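산업·현장 > 자동화

렌털 반납품 분류 작업에 양팔 로봇… Gurkura Flelten 센터, 사람 자리는 어디로

2024년 3월 22일. Flelten 센터 반납동. 렌털용품 업체 Gurkura가 이달 들어 반납품 분류 라인 일부를 양팔 로봇 작업칸으로 바꿨다. 작업칸은 모두 4개. 로봇팔과 제어 장치는 Szekeres가 넣었고, 반납 관리 프로그램은 Nekovura 것을 쓰던 그대로 이어 쓴다. 인원 감축은 없다고 회사는 밝혔다. 대신 일의 내용이 꽤 바뀌었다. 반납동에서 분류를 맡아 온 직원은 18명. 이 가운데 일부는 이제 물건보다 화면을 더 오래 본다.

반납동이 하는 일부터. 행사장, 단기 숙소, 촬영장 같은 데서 빌려 간 물건이 돌아오면 상자를 열고, 종류별로 나누고, 상태를 보고, 세탁이나 수리로 보낼지 바로 선반으로 보낼지 정한다. 쿠션도 오고 공구도 오고 휴대용 케이스도 온다. 한 상자에 섞여서 오는 경우가 많다. 센터가 분류표에 올려 둔 품목은 171종. 분류표는 벽에 붙어 있었는데 지금은 절반쯤 떼어 냈다. 화면에 다 나오니까.

기존 방식은 이랬다. 작업대 앞에 서서 상자를 뜯고, 물건을 꺼내 앞뒤로 뒤집어 보고, 바코드를 찍고, 뒤쪽 바구니나 컨베이어로 넘긴다. 하루 종일 서서. 허리를 숙였다 폈다 하는 횟수가 많고 손목을 많이 쓴다. 반납동에서 파스 냄새가 난다는 얘기는 직원들 사이에서 오래된 농담이었다고 한다.

로봇 작업칸에서는 상자 뜯기까지만 사람이 한다. 내용물을 칸 안에 부려 놓으면 팔 두 개가 하나씩 집어 옮긴다. 한쪽이 누르고 한쪽이 당기는 식의 동작도 한다. 딱딱한 물건은 비교적 잘 집는다는 게 현장 설명. 문제는 천이다. 겹쳐 있으면 두 개를 한 개로 알고 집고, 구석이 접혀 있으면 집었다가 놓친다. 이런 때 화면에 노란 표시가 뜨고, 담당자가 어느 쪽을 집으라고 찍어 준다. 그래도 안 되면 멈추고 사람이 손을 넣는다.

반납동 조장 Kiều Doãn 씨는 이 센터에서 수작업 시절부터 일했다. 작업칸이 들어오기 전에는 쿠션과 침구 쪽 작업대를 맡았고 지금은 작업칸 쪽 근무조를 짠다. 인터뷰는 근무 교대 직전, 서서 짧게.

"처음 며칠은 제가 그냥 하는 게 빠르겠다 싶었어요. 쿠션 하나 집는 걸 보고 있으면 속이 타요. 손이 먼저 나가려고 하고."

지금은 어떤가. "지금도 속은 좀 타죠. 근데 퇴근할 때 손목이 덜 아파요. 그건 확실해요. 대신 눈이 아파요. 어깨도. 화면을 계속 보니까 목을 이렇게 빼고 있게 되더라고요."
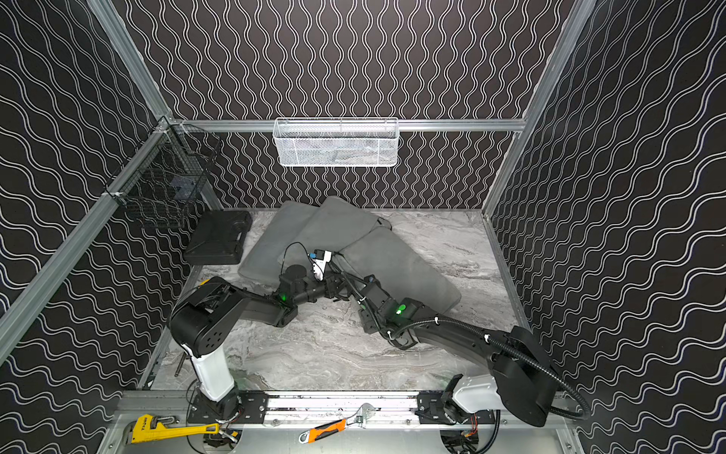 푹신한 물건을 맡길지 말지는 도입 단계에서도 말이 많았다고 한다. Szekeres 쪽은 처음에 공구와 케이스류만 먼저 돌리자고 제안했다. 모양이 안 변하니까. Gurkura가 쿠션을 넣자고 했다. 반납 물량 중에 쿠션 비중이 크고, 봄 행사철이 시작되면 더 늘어난다는 이유. 결국 쿠션도 같이 시작했는데, 작업칸 담당자가 가장 자주 불려 가는 것도 쿠션이다. 회사는 품목별 정지 횟수를 집계하고 있지만 수치는 공개하지 않았다. "아직 설정을 바꿔 가는 중이라 지금 숫자를 내면 오해가 생긴다"는 게 센터 운영팀 답변.

속도는? 이것도 공개 안 함. 다만 운영팀은 작업칸 하나가 숙련 직원 한 사람보다 느리다는 점은 인정했다. 쉬는 시간에도 돌릴 수 있어 하루 단위로 보면 차이가 줄어든다는 설명이 붙었다. 현장에서는 반응이 갈린다. 쉬는 시간에 돌리면 쉬는 시간에 멈춘다. 멈추면 누가 가나. 도입 첫 주에는 휴게실에서 밥 먹다 알림을 받고 나간 직원이 여럿 있었다. 이후 휴게 시간 알림은 개인 단말기로 보내지 않고 작업칸에 그대로 쌓아 두는 것으로 바꼈다. 직원들이 요구했고 회사가 받아들였다. 문서로 남긴 건 아니고 근무조 회의에서 정한 것. 문서화해 달라는 요구는 아직 남아 있다.

바뀐 업무를 정리하면 대강 이렇다. 작업칸 담당은 근무조마다 돌아가며 맡는다. 칸에 물건을 부려 놓고, 화면 알림에 답하고, 놓친 물건을 다시 올려놓고, 교대 때 집게 부분을 닦고 점검표에 적는다. 나머지 직원은 기존 작업대에서 수작업을 계속한다. 깨지기 쉬운 물건, 심하게 오염된 물건, 분류표에 없는 물건은 전부 사람 몫으로 남았다. 그러다 보니 수작업 쪽에는 까다로운 것만 몰린다. 예전엔 쉬운 물건 사이사이에 어려운 게 섞여 있었는데 이제는 연달아 어려운 거. 한 직원은 "숨 돌릴 물건이 없다"고 표현했다.

이 대목은 회사도 예상을 못 한 듯하다. 운영팀은 수작업대의 시간당 목표를 다시 계산하겠다고 했다. 지금 목표치는 쉬운 물건이 섞여 있던 때의 것. 새 기준이 언제 나오는지는 답이 없었다. 그 사이 목표 미달로 평가에 불이익을 주지는 않겠다고 구두로 약속한 상태다.

교육은 3일. 첫날은 안전, 둘째 날은 화면 조작, 마지막 날은 실제 작업칸 옆에서 배우는 순서였다. 짧다는 의견이 많다. 화면 조작은 금방 익히는데, 멈췄을 때 왜 멈췄는지 알아내는 건 따로 배운 게 없다는 것. 알림 문구도 지적이 나왔다. '파지 실패'와 '파지 불확실'이 따로 뜨는데 현장에선 뭐가 다른지 몰라 둘 다 그냥 다시 시도를 눌렀다고 한다. Szekeres는 문구를 고치겠다고 밝혔다. 베트남어 화면도 추가한다. Kiều Doãn 씨가 도입 초기부터 요청했던 내용이다.

"저는 한국어 화면도 괜찮아요. 새로 오는 분들이 문제죠. 멈췄을 때 급한데, 글자를 읽고 있어야 되니까."

안전 쪽. 팔이 움직이는 동안에는 손을 넣지 못하게 돼 있고, 손을 넣으려면 정지 버튼을 누르고 표시가 바뀐 걸 확인해야 한다. 절차는 간단한데 하루에 여러 번 반복하면 귀찮아진다. 조장들이 가장 신경 쓰는 부분도 여기다. 도입 이후 다친 사람은 없다고 센터는 밝혔다. 정지 절차를 건너뛴 사례가 있었느냐는 질문에는 "확인된 것은 없다"고만 답했다. 조장들은 교대할 때마다 절차를 소리 내어 읽게 하고 있다. 유치하다는 말도 들었다는데 계속한단다.

임금. 여기서 이견이 제일 크다. 작업칸 담당에 별도 수당은 없다. 회사는 육체 부담이 줄어든 업무라 수당 대상이 아니라는 입장이고, 직원들은 책임이 늘었다는 입장이다. 화면에서 잘못 찍어 준 물건이 엉뚱한 데로 가면 기록에 담당자 이름이 남는다. 예전에는 작업대 번호만 남았다. 이름이 남는 것 자체가 부담이라는 얘기가 여러 사람한테서 나왔다. Nekovura 프로그램에서 이름 대신 근무조 번호를 쓰도록 바꾸는 방안이 검토되고 있다. 기술적으로는 설정 하나만 바꾸면 되는 일이라고 한다. 결정은 Gurkura가 해야 한다.

채용은 어떻게 되나. 감축은 없다는 회사 설명은 지금 있는 사람 얘기다. 행사철마다 뽑던 단기 인력은 올해 덜 뽑을 수 있다고 운영팀이 인정했다. 얼마나 줄일지는 반납 물량을 보고 정한다는 답. 단기로 들어와서 나중에 정규 직원이 된 사람이 반납동에 적지 않다. Kiều Doãn 씨도 그렇게 들어왔다. "그 문이 좁아지는 거잖아요. 저는 그게 걸려요." 운영팀은 단기 인력 중 일부를 작업칸 담당으로 교육하는 방안도 생각하고 있다고 했는데, 교육 기간이 근무 기간에 비해 길어서 실제로 가능할지는 미지수.

좋아진 점으로 직원들이 꼽은 것도 적어 둔다. 무거운 공구를 한 손으로 들었다 놨다 하는 일이 줄었다. 먼지를 덜 마신다. 오후 근무조는 퇴근 시간이 전보다 일정해졌다고 한다. 나이 든 직원 몇 명은 작업칸 담당을 고정으로 하고 싶다고 신청했다. 반대로 작업칸에 안 가겠다는 사람도 있다. 지루해서. 물건 만지는 손맛이 없다는 이유도 나왔다. 현재로서는 돌아가며 맡는 게 원칙이고, 본인이 원하면 조장 재량으로 바꿔 줄 수 있다.

작은 다툼도 있다. 작업칸 쪽 조명이 밝아서 옆 작업대가 눈부시다는 민원, 부려 놓을 때 얼마나 펼쳐 놓아야 하느냐는 문제. 펼쳐 주면 로봇이 잘 집는다. 그런데 펼치는 건 사람이 한다. 손이 빠른 사람은 쿠션을 하나씩 떼어서 놓아 주고, 바쁜 사람은 상자째 쏟는다. 쏟아 놓고 가면 다음 사람이 알림을 다 받는다. 그래서 근무조끼리 말이 좀 있었다고. 조장 회의에서는 '쿠션은 겹치더라도 구석 하나는 보이게'라는 기준을 만들었다. 지키는 사람도 있고 아닌 사람도 있고.

Szekeres 기술 담당은 펼쳐 놓는 작업은 원래 계획에 없던 것이라고 설명했다. 겹친 상태에서도 집을 수 있게 설정을 조정하고 있고, 사람이 화면에서 찍어 준 기록을 모아 개선에 쓴다고 한다. 이 기록을 누구 것으로 보느냐를 두고도 질문이 나왔다. 직원이 찍어 준 판단이 쌓여서 나중에 직원이 덜 필요해지는 것 아니냐는 것. 운영팀 답변은 "그런 방향으로 쓸 계획은 없다". 직원 측은 이 답변도 문서로 달라고 했다. 아직 못 받았다.

Gurkura는 작업칸을 더 늘릴지는 행사철이 지난 뒤 판단하겠다는 입장이다. 다른 센터 확대 여부도 마찬가지. Flelten 반납동에서는 당분간 수작업대와 작업칸을 나란히 돌린다. 수작업 목표치 재산정, 휴게 시간 알림 문서화, 기록상 이름 표시 문제는 다음 노사 면담에서 다룬다. 면담 날짜는 조율중이다. 수당 문제가 안건에 들어가는지는 기사 작성 시점까지 확인되지 않았다.

Kiều Doãn 씨는 인터뷰 중에도 두 번 불려 갔다. 한 번은 상자 칼 찾는 전화, 한 번은 작업칸 알림. 갔다 와서 하는 말. "쿠션이에요. 또 두 개를 같이 집었대요." 그리고 교대 시간이 돼서 점검표를 들고 들어갔다.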